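# Week two of the Fletimley set, or: why my wrist hurts

I promised an update once I had real numbers, so let's do numbers first. I have 479 demos saved, 52 of them are junk, and I've drunk an embarrassing amount of tea getting there. 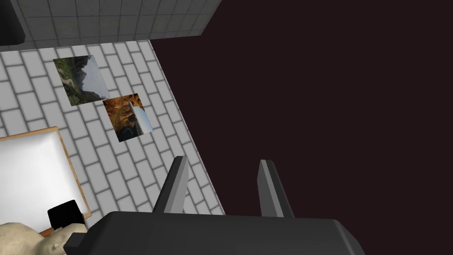
If you missed the last post: I'm teaching a simulated arm to pick things up by showing it, over and over, with me driving. Every run gets recorded (wrist view, joint positions, gripper open or closed) and then Ollby, my little training script, chews on the pile overnight. I named it after a cat. Fletimley is the set of practice rooms I built for it, and I've gotten way too attached to decorating them. There's wall art! The arm doesn't need wall art! But I do want it to cope with busy walls, and the tile patterns alone gave the first version fits.

So, the junk. Most of the 52 were my fault in the same boring way. I'd hit record, then wiggle around for a few seconds deciding how to come at the object, and all that dithering went straight into the data. Guess what Ollby learned? Dithering! It would hover, drift left, hover some more, and then go for it, which is a pretty good impression of me. Now I plan the approach before I start recording, and if I change my mind halfway I toss the run and go again.

The other bad ones were weird camera angles. The view rides along with the wrist, so when I roll it too far the whole room tips over and half of what's on screen can end up being plain dark nothing. I went back and forth on those. Part of me wants only nice clean level views, but the arm is going to end up at funny angles on its own sooner or later, and I'd like it to have seen a few. For now I'm keeping any tilted run where I recovered and finished the grasp, and dumping the ones where I got lost and gave up.

I also switched from the keyboard to an old game controller, and wow, I should have done that on day one. The motions are so much smoother. The triggers do open and close, the sticks do everything else, and the only downside is the sore wrist from the title (I hold it like I'm trying to strangle it).

Next up is Craddock, the second set, where the starting positions get shuffled. I'm planning 16 room layouts and I've finished 8. I record best before breakfast, when my hands are steady and the fan on my computer isn't screaming yet, so it's slow going. If anybody has a trick for tagging bad runs while you're still driving, please leave it in the comments. Right now I yell "bad one" at the screen and write the run number on an envelope, and I'm running out of envelopes.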